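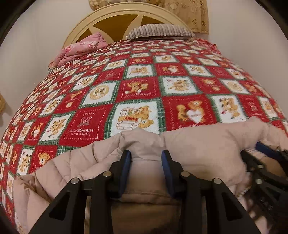

Stukolero opens home visit service for families planning a funeral

Grimcombe, August – Stukolero, the funeral home on Bassey Street, will start a home visit service for families who prefer to make funeral arrangements in their own house. The service begins on the first Wednesday of the month and covers Grimcombe and the town of Nunness.

Until now, families had to come to the office for the first meeting. In the past year Stukolero arranged 61 funerals, and many relatives told the staff that the trip was hard for them in the days after a death, especially for older people and for parents with small children.

"When people sit at their own kitchen table, they remember more," said Asabe Adeyemi, director of Stukolero. "They find the music, they find the letters, they call an aunt to ask which hymn. In our office they look at the clock."

A home visit takes up to 80 minutes. One arranger comes, and brings the price list, the forms for the death certificate and samples of printed service cards. The family can decide on burial or cremation during the visit, or wait and give the answer by telephone. There is no charge for the visit, also when the family later chooses another funeral home.

Visits are possible from 9 a.m. to 7 p.m. Evening visits in Nunness must be booked one day before.

Renji Shimada, who joined Stukolero as arranger in spring, will be responsible for the visits. He speaks English and Japanese, and can help families who want to combine customs from two countries in one ceremony.

Stukolero has also printed 1,000 copies of a short planning booklet, with pages for personal wishes, readings and the names of people to inform. The booklet is free at the office and at the Nunness public library.

To book a visit, families can call the office or ask at the front desk – no written request is needed.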